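Start | Tagebuch | Garten | Archiv | Über

April, kurz nach 9 Uhr abends

Schnell noch was aufschreiben, bevor ich wieder alles vergesse. Der Umzug vom Stoffzeug ist halb fertig. Halb ist gut, halb ist mehr als gestern. Rücken tut weh, linkes Knie auch, Tee steht schon wieder kalt neben mir.

Also. Heute morgen um sieben aufgestanden, eigentlich wollte ich den Quilt weitermachen, das Stusik-Muster mit den schiefen Sternen. Daraus wurde nichts. Beim Suchen nach dem grauen Garn die unterste Schublade aufgezogen, und die ging dann nicht mehr zu. Eine Stunde gekniet und gezogen und geschimpft. Am Ende lag alles auf dem Boden: Reste, Reißverschlüsse, drei angefangene Topflappen, die Schnittmuster von meiner Tante, die ich seit Jahren nicht angeschaut hab. Und dann dachte ich, gut, dann eben jetzt. Dann wird eben jetzt sortiert.

Erst mal nach Farben. Blöde Idee. Blau und Grün gehen ja noch, aber was ist Petrol? Petrol hatte ich dann auf zwei Haufen. Also nochmal von vorn, diesmal nach Material. Baumwolle, Leinen, Jersey, und der ganze Rest. Der ganze Rest war natürlich der größte Haufen.

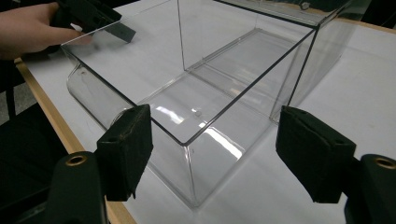

Den Jersey hab ich gleich gerollt statt gefaltet, das hab ich mir mal irgendwo abgeschaut und es stimmt, die Knicke gehen sonst beim Bügeln kaum raus. Leinen bleibt gefaltet, Leinen knittert sowieso, da ist mir das egal. Bei der Baumwolle wollte ich streng sein - alles unter Handgröße weg. Hab ich nicht geschafft. Die kleinen Stücke vom roten Zuccaro-Stoff sind alle noch da, jedes einzelne. Den gibt es nicht mehr nachzukaufen, hab schon überall gefragt, und für die Sternspitzen brauch ich eben genau dieses Rot. Kein Ziegelrot, kein Kirschrot. Das dazwischen.

Mittags Suppe aus dem Gefrierfach, Beschriftung unleserlich. War Linse. Hätte lieber Kürbis gehabt. Dabei am Fenster gestanden und in den Hof geschaut, die Magnolie ist schon fast durch, überall braune Blätter auf den Fahrrädern. Dieses Jahr hab ich sie verpasst, irgendwie. Jedes Jahr nehm ich mir vor, mich einmal druntersetzen, mit Kaffee, und jedes Jahr ist dann Regen oder Arbeit oder beides.

Nachmittags weiter. Die Schnittmuster der Tante doch durchgeschaut, war ein Fehler, zeitlich gesehen. Manche auf Zeitungspapier, mit Bleistift, ihre winzige Schrift am Rand. "Ärmel 2 cm länger, Kind wächst." Das Kind war ich. Saß dann da auf dem Teppich und hab erst mal gar nichts mehr sortiert. Einen Mantel hat sie mir mal genäht, flaschengrün, mit Kapuze, den hab ich gehasst, weil er kratzte. Heute würd ich viel dafür geben. Wo der wohl hin ist. Wahrscheinlich zur Cousine und dann weiter, wie alles damals.

Die Muster kommen jedenfalls in eine eigene Mappe. Säurefreies Seidenpapier dazwischen, das muss ich noch bestellen. Gibt es im Packen zu 200 Bogen, so viel brauch ich im Leben nicht, aber einzeln wirds lächerlich teuer. Vielleicht will die aus dem Nähkreis die Hälfte. Mal fragen.

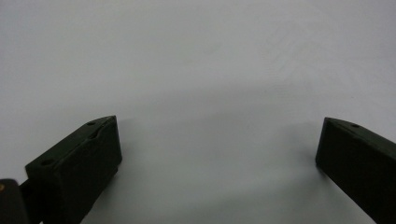

Heller Hintergrund, viel Platz in der Mitte.

Dann kam noch der Anruf aus dem Laden, Stania, die Rollschneiderklingen sind da. Endlich! Drei Wochen gewartet. Hol ich morgen auf dem Heimweg, wenn ich es vor sechs schaffe. Die alte Klinge rupft nur noch, beim letzten Streifen musste ich mit der Schere nach, und das sieht man. Also ich seh es. Sonst vermutlich keiner, aber ich weiß ja wo es ist, unten links, vierter Stern, und da guck ich jetzt jedesmal hin.

Zum Quilt selber muss ich mir auch noch was überlegen. Die Rückseite. Ich hatte ein altes Bettlaken eingeplant, weiß, gut gewaschen, schön weich. Beim Ausbreiten gesehen, dass es an einer Stelle ganz dünn ist, fast durchsichtig, wenn man es gegen die Lampe hält. Stückeln? Stückeln auf der Rückseite find ich eigentlich hübsch, ein Streifen quer, vielleicht aus den Resten vom Zuccaro. Aber dann reicht es wieder vorne nicht. Dreh mich im Kreis damit.

Und die Füllung! Wolle oder Baumwolle. Wolle ist wärmer, klar, aber die Waschmaschine hier kann kein gescheites Wollprogramm, und ich kenn mich, irgendwann landet das Ding bei vierzig Grad drin und dann hab ich eine Fußmatte. Also Baumwolle. Entschieden. Steht jetzt hier, damit ich nicht wieder anfange.

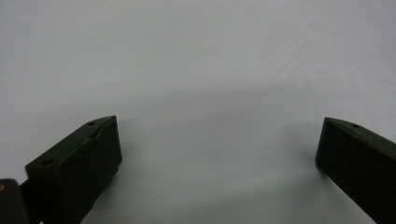 Gegen sechs dann kurz raus, Luft. Einmal ums Karree, am Illus vorbei, die haben die Stühle schon draussen und sogar Decken drauf. Voll wars trotzdem nicht. Hab mir ein Stück Mohnkuchen mitgenommen und es im Gehen gegessen, halb in den Schal gekrümelt. Der Abend roch nach nassem Gehweg und irgendwer hat gegrillt, im April, bei der Kälte. Respekt.

Zuhause dann vor den Haufen gestanden und beschlossen, dass der Rest warten kann. Leinen ist verräumt, Jersey auch. Baumwolle liegt auf dem Sessel, Reißverschlüsse in der Keksdose. Die Topflappen hab ich nochmal angeschaut und zwei davon aufgetrennt, das Garn ist ja noch gut. Der dritte ist fast fertig, fehlt nur der Aufhänger, den mach ich morgen beim Telefonieren.

Ach ja, das graue Garn. Lag die ganze Zeit im Nähkorb, ganz oben.

Muss ins Bett. Wecker auf halb sieben, Klingen nicht vergesen, Seidenpapier, und dem Nähkreis schreiben wegen der Häfte.

Zuletzt aktualisiert: April
2,949 Aufrufe | 9 Kommentare | 2 mal geteilt
Älterer Eintrag | Neuerer Eintrag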